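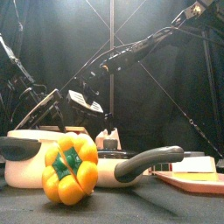 Bought the Rultska drawer rack in August, the two-tier pull-out one, for the cabinet left of the stove. Paid 42 dollars plus shipping. It's a wire tray that slides out on rails, with a smaller shelf on top for lids. The long handles were my worry, the dark gray kind on a white saucepan, curving way out to the side. They do fit, but only if you point them to the back corner. Point one forward and the door won't shut.

Posted by Yasmine El Khatib, August
Print this review | E-mail to a friend

Install took most of an evening. Instructions are one sheet, tiny drawings, and step 4 has the left rail labeled as the right rail. Put it in wrong, took it out, did it again. You need a drill. Screws that came with it were soft, I stripped one and used my own after that. Template is paper, tape it down good or it slides.

Once it's in, pretty nice. Rails are smooth, no wobble with the big stock pot loaded. Cast iron skillet makes it sag a little in front. Box says 33 pounds max and I beleive it.

The lid shelf is the weak part. Dividers pop out if you bump them. Knobs on domed lids hit the bars so I store those upside down now. Flat lids, no problem.

Chiyo Yokoyama has the Prallunard one in her place and I tried hers before buying. Heavier, quieter, soft close. Also almost double the price and you can't get it narrow enough for my cabinet. If you have the width get that one.

Customer service: emailed Rultska about the labels, got a corrected sheet back next morning. No replacement screws tho.

Would buy again for pots. Not for lids. Four stars, would of been five with decent screws. Measure inside the hinges, not the door opening!! I lost an inch there.

Contact | Copyright Wistgate Home Reviews | Back to top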